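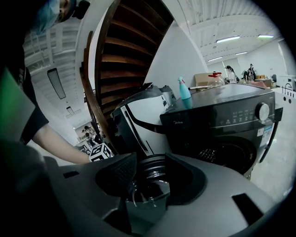
Sillodard pushes Grinditz wagon deliveries back to December

Last updated: September 19, 2026
2 min read

If you put money down on a Sillodard Grinditz, check your email. The company started writing to buyers last night, and the long-roof version we were all supposed to see on driveways by now has slipped to December. I have a deposit on one myself (dark green, tow package, the seats my wife picked), so I read mine standing in the kitchen and said a word I won't print.

The holdup is the rear liftgate. Sillodard says the latch supplier, Takács, changed a part late in the summer and the new one didn't pass the company's own slam test on cars with the power gate. Manual gates are fine. The trouble is that hardly anyone ordered a manual gate! Of the 3,263 wagons on the books in this country, 2,088 have the power one, and those are the cars that wait. Everybody else should hear from a dealer in the next couple of weeks.

I got Veronika Lengyel on the phone this morning. She runs the Grinditz launch over here, and she sounded tired. "We could have shipped them and fixed them later, and I didn't want to do that to people," she told me. She wouldn't give me an exact day in December, and I asked three different ways.

There are 738 finished cars sitting at the port right now with the old latch. Those get the new part before they leave the lot, and Lengyel says they'll go out first, in the order the deposits came in. So if you signed up early you may be better off than you think. Your spot is on the second page of the email, in pretty small type - I missed it the first time.

What do you get for waiting? Your price is locked, so the increase planned for the new year won't touch you. Sillodard is also throwing in the cargo cover and the rubber floor mats. You can cancel and get the whole deposit back, too, but you have to do it in writing through your dealer. The app still shows the old delivery date and has no cancel button that I could find.

Kristóf Deák, who sells them at Dekbridge Motors out by the county fairgrounds, told me he's had two customers walk so far and one who switched to the sedan. He has a sedan loaner he'll hand out to anyone whose lease runs out before their wagon shows up, but it's just the one car, so call him soon. Other dealers are handling that however they like - mine hasn't called me back yet.

The sedan isn't affected, and neither are wagons already sold overseas, which used the earlier latch from the start. I'm keeping my order for now. The old wagon has a new battery and most of a set of tires left on it.

Recent stories
Grinditz sedan: a week of commuting and one very long hill
Dekbridge Motors adds Saturday service hours
Winter tires: when to book your swap
Why your tow rating dropped this year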